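Odcombe desk items: felt-tip pens

README for the pens folder

The folder covers the felt-tip pens kept on the wooden tables at Odcombe. Crayons and chalk have their own folders, and the pencils are still being sorted by Jasper Dewulf.

Contents
notes.txt: remarks on each pen
colours.csv: one row per pen, with colour, cap and any lettering
pictures: 1711 files, almost all with a single pen in view

Colour names
Use the everyday word first (pink, green, brown) and put anything finer in the second column. Pink and magenta were separate in the October version and are now both filed under pink.

Caps
Write down the cap apart from the barrel. A frosted cap goes in as "frosted white", whatever the ink colour. Pens are stored with the cap on.

Lettering
Copy what is printed on the barrel as it stands, capitals included. If a word is hard to make out, add a question mark. Small print can be left as "small print".

Known gaps
5 rows have no cap entry. Siebe Van der Linden has the list.

Changes and corrections go to Younes Morsy.

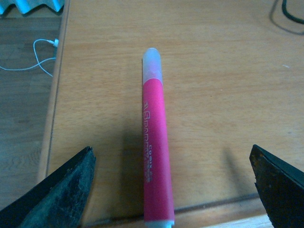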